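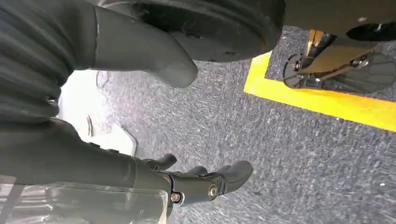

Inès Maillard would like to know whether the robots get a lunch break. They don't. They don't get lunch either, so it's fair in a way.

Search: Type a word and press Go

What happens to the people when a robot comes to work?

At Orilon, in Tivmont, people sort and pack printed cards. There used to be 24 of them and no robots. Now there are still 24 of them, plus 2 robots, and everybody has had to learn where to stand.
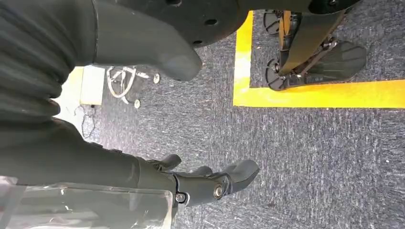
Grown-ups at work love a rule, and robots bring plenty. The first is about who goes where. A robot arm can't say "excuse me", so people need to know which bits of floor to keep clear. Yellow tape on the carpet is one cheap way to mark out a patch — it marks off the corner where that black base on wheels is standing. Loïc Picard stepped over a line like that in May, carrying soup. He has been told.

Picking up one card

You can do it without thinking. A robot has to be taught every bit of it:

1. Find the card. Cards lean, tilt and shine under the lights, and a shiny card is harder for a camera to make out.

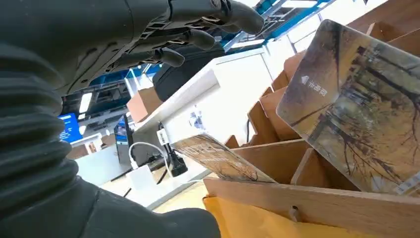
2. Get hold of it. Squeeze too hard and the card bends. Squeeze too softly and you're teaching the robot to litter.

3. Put it where it belongs. Eugénie Renaud showed one robot this 300 times. She says her little brother needed more.
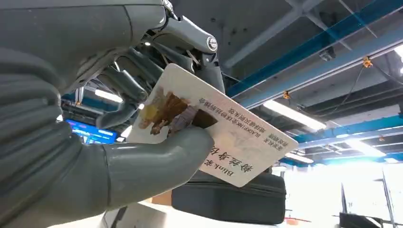

So have the jobs gone? At Orilon, they have changed. Eugénie used to sort cards all day and now spends half of it teaching, and she is tired in a different place. A robot can grip a card with its thumb on one side and its fingers curled over the top, and be perfectly happy that all the writing is upside down. Somebody still has to notice. In other workplaces people have lost jobs to machines, and it's a good question to ask whenever a grown-up says a robot is "just helping".

We use cookies to remember your settings. Accept / No thanks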